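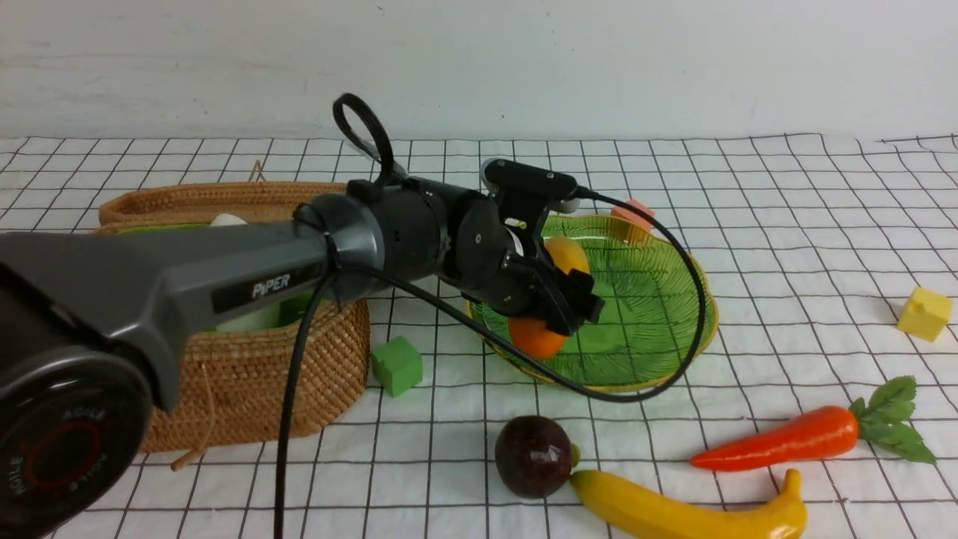 Green plate on the grid cloth.

August 12, 2024

Back on the indigo vat today, and I'm in a much better mood than I was when I wrote the last page! The vat has finally come around. It smells right, the surface has that coppery skin, and when I pushed the skin aside with a spoon the liquid underneath was yellow-green like old olive oil. Last week it was blue all the way down and I was ready to pour the thing out.

What I changed: two more spoons of fructose, a pinch of lime, lid on, left it alone overnight. I'd been stirring it every time I walked past (bad habit, I know, Mirta Durán has told me more than once) and I think I was just beating air into it. Temperature this morning was 80 F, lower than the recipe wants, but it reduced fine.

Dipped the first batch before lunch. Linen scraps from the Kitholm bolt, scoured in soda ash, soaked in plain water and squeezed out hard. Three dips each, ten minutes to air between dips. The linen took it beautifully — a real mid blue, hardly any streaks except where I let one piece float up and touch the skin. The cotton from Zuvcombe is another story. Pale, patchy, with a sort of greasy-looking line along the fold. I bet there's still finish on it. Nigel Staniforth says he boils that cotton twice and I only did it once, so that's on me.
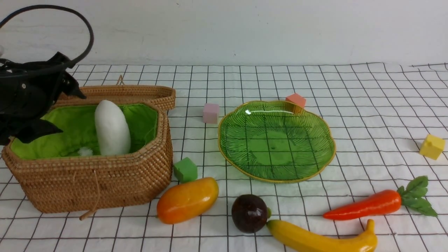 Second batch was all wool, 19 grams of the gray yarn in two little skeins. I didn't want to put wool in a limey vat for long so I kept the dips short, a minute or so, and gave it a vinegar rinse after. Feels okay so far, maybe a bit crisp. Will check again once it's been washed properly. The color is gorgeous though, a kind of stormy blue because of the gray underneath, and I want a whole sweater of it.

pH paper read a bit over 10 at the end of the day. Fed the vat one spoon of fructose, stirred ONCE, lid on.

To do:
Reboil the Zuvcombe cotton, twice this time, and save a strip of the bad one to compare
More lime, we're down to the bottom of the tub
Ask Mirta if she wants the vat kept going through October or if I should use it up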